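Handout 2: notes from the Sakton open day, 2/22/18
Salma Slaoui

Brisham showed us grocery picking in simulation only. Treat the sales talk with care: 4000 simulated picks were quoted, with no list of failures.
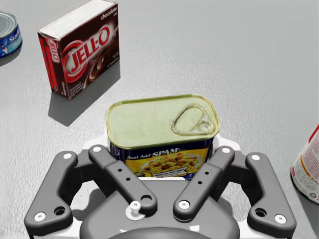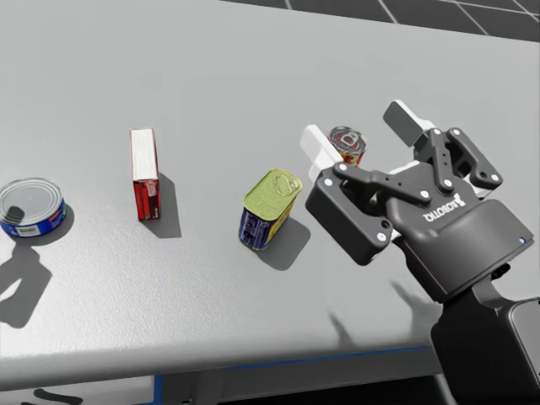

Rendered views, gripper and groceries in both.

Does a good score in simulation mean the arm will cope in a shop?
It tells you the planning works on the objects that were modelled. Dented tins, torn labels and poor lighting need testing on real hardware, and we were shown none of that.

Before the August session, read Boiko's notes on friction and write down 2 questions for the firm.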